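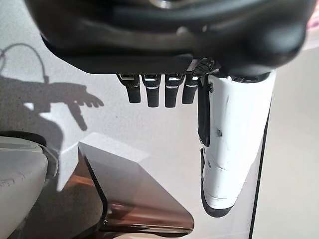

Robotic hand with a white thumb and black fingers over a translucent brown-tinted acrylic block, seen from a camera at the wrist.

The Kolimcombe thumb fault was a recurring loss of grip in a group of multi-fingered robotic hands operated at the Kolimcombe handling laboratory. The hands, a model sold by Irnix under the name Ovon, released or crushed objects without a corresponding command. The fault was traced to a position sensor in the thumb and was later classed as a safety matter.

Background

The laboratory used the hands for pick-and-place work on small rigid parts, among them blocks of clear and tinted acrylic. Each arm carried a small camera close to the wrist, and grasp planning relied on the camera together with joint angles reported by the hand. Contact force was not measured directly. It was estimated from motor current and from the difference between commanded and reported joint position.

Fault

The first reports came in November, when one hand dropped parts during transfer between tables. Operators put the drops down to the smooth surface of the acrylic and lowered the arm speed. The rate did not change. In a later test of 800 grasps, 70 ended in a drop or an early release.

A more serious form appeared during unattended running. The controller read the thumb as further open than it was and kept closing it, which raised the grip force above the set limit. One block cracked, and a technician clearing the pieces had a glove caught between thumb and fingers. The emergency stop cut motor power but did not open the hand, as the thumb gearing could not be driven backward by hand. There was no injury.

Cause

An inquiry led by Bongani Mtshali found that the magnet of the base joint sensor could turn slightly on its shaft after repeated side loads. The resulting offset was roughly five degrees in the worst unit. The startup check compared the sensor only with its own last stored value – a slow drift therefore passed every time. Three hands showed the same wear.

Corrective action

Irnix issued a revised shaft with a keyed magnet. The controller was changed to drive the thumb to a hard stop at startup and reject any offset above a fixed threshold. A manual release, made by the machine shop Sithole, was added to the thumb gearing. Unattended running resumed after the affected hands had been refitted.

See also

Absolute encoder
Backdrivability
Protective stop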